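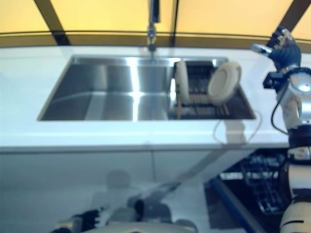 ## Open day recordings, Nurmont kitchen bench

Recordings from the open day at the Nurmont lab, April 2021. Visitors watched a two-handed robot work at a sink with plates and a dish rack. The views come from the camera on the robot's head, so its own arms and body show up in many of them.

## Contents

- 2187 clips, most of them under 15 seconds
- one still per clip, taken at the midpoint
- `notes.csv`, the operator's remarks, typed up the same evening
- `skip.txt`, clips we leave out of our own runs

Nearly 900 clips are from the morning session. The afternoon was slower - people asked more questions and we stopped to answer them.

## The bench

The sink has two basins. In the still at the top of this file, the rack stands in the narrower one with two plates in it, and the wide one is empty. The metal and the white counter are both shiny, and bright streaks on the basin floor have confused our plate detector before. Check your masks there first.

## People

Wanpen Phetsri ran the robot in the morning, Hamidreza Daneshvar after lunch. Najwa Nasrallah talked to visitors and wrote the remarks. Clip names start with `wp` or `hd` to match.

## Known problems

- Audio was removed. Visitors' voices were on all of it.
- Clock times in `notes.csv` are 2 minutes behind the clips.
- Some remarks are in French. Noémie Marchand has translated the ones for the morning.
- Plate labels were done by one person and have not been checked by a second.

## Use

Free for research and teaching. Please don't use the clips to compare operators - they took different kinds of requests from the public. Send corrections to Aldana Urrutia, with the clip name in the subject line.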